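Salteo - registros de consumo de água em cozinhas

Versão de 23 de setembro de 2025

O Salteo reúne leituras de hidrômetros individuais instalados em apartamentos do conjunto Pacheco. São 300 unidades, com leituras a cada 10 minutos. Os dados foram organizados por Selma Milošević e revisados por Daniyal Kakakhel.

Arquivos

leituras.csv - unidade, horário, volume em litros
unidades.csv - andar, número de moradores, tipo de torneira
falhas.csv - intervalos sem transmissão 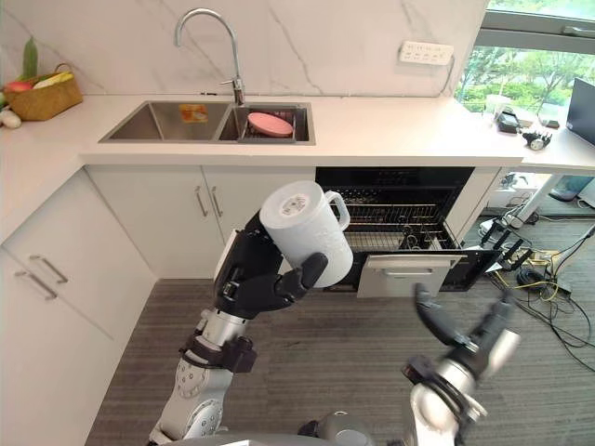 O volume vem sem correção. Nas unidades do térreo a pressão é mais alta, e convém tratá-las à parte em qualquer comparação entre andares. Leituras acima de 40 litros por intervalo foram mantidas, com o valor 1 na coluna "suspeita".

Limitações

Só a água fria é medida. O tipo de torneira foi informado pelos moradores e está em branco em parte das linhas.

Uso

Livre para ensino e pesquisa, com citação. Correções até outubro entram na próxima versão - enviar o código da unidade e o horário da leitura.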